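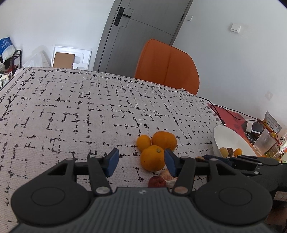

¿Qué es una cantidad mínima de pedido y por qué la fija el proveedor?

Es el menor volumen que un fabricante acepta vender en una sola operación. La fija para cubrir los costes que no cambian con el tamaño del pedido: preparar la máquina, comprar la materia prima, tramitar los documentos de exportación y cargar la mercancía.

Con esa pregunta empezó nuestro trabajo de la asignatura de Comercio Exterior. El encargo consistía en simular la importación de bisagras de acero para muebles y comparar las ofertas de varios proveedores. Los precios corresponden al caso práctico que usamos en clase.

1. Planteamiento

La empresa compradora, Sotumow, vende herrajes a carpinterías pequeñas. Necesita una bisagra recta de cierre normal, en cajas de 50 unidades. No tiene almacén propio y alquila espacio por meses, de modo que un pedido grande le sale caro aunque el precio unitario baje.

Pedimos oferta a 3 proveedores: Flimau, Aksoy y Groltmont. A todos les enviamos la misma ficha, con medidas, acabado, tipo de embalaje y puerto de destino.

2. Ofertas recibidas

Flimau da el precio unitario más bajo, en condición FOB, pero solo a partir de un contenedor completo. Aksoy acepta desde 1000 unidades y cotiza CIF. Groltmont no exige un número de piezas, sino un importe mínimo por factura, y permite mezclar modelos dentro del mismo pedido.

La primera dificultad fue que las ofertas no se podían comparar directamente. Una incluía flete y seguro y las otras dos no. Tuvimos que llevarlas todas a coste puesto en almacén, sumando transporte, seguro, arancel, despacho y acarreo interior. El IVA de importación lo dejamos fuera del coste - la empresa lo deduce - aunque sí aparece en la previsión de tesorería.

3. Cálculo

Para el pedido de prueba, el coste total con Groltmont fue de 1623 euros. Aksoy quedó alrededor de un 3 % por encima. Flimau lo calculamos aparte, con un contenedor entero, y el ahorro por pieza desaparecía al sumar el alquiler del almacén.

En la primera versión aplicamos el arancel sobre el valor FOB. El profesor lo marcó como error y lo rehicimos sobre el valor en aduana, que incluye el transporte y el seguro hasta la entrada en la Unión. El orden de las ofertas no cambió.
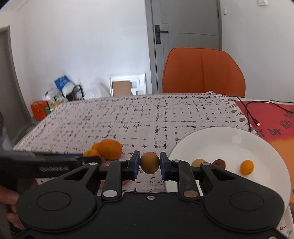

4. Forma de pago

Aksoy pide un anticipo por transferencia y el resto contra copia del conocimiento de embarque. Groltmont admite crédito documentario, pero los gastos bancarios pesan mucho en un pedido de este tamaño. Propusimos negociar con Groltmont una transferencia en dos plazos, con inspección de la mercancía antes del segundo.

5. Propuesta y puntos pendientes

Recomendamos a Sotumow un primer pedido a Groltmont con dos modelos de bisagra. Las ofertas caducan en julio y habría que pedir una proforma nueva antes de confirmar. Nos faltó estudiar el efecto del tipo de cambio y el coste de devolver piezas defectuosas, que ninguna de las ofertas menciona.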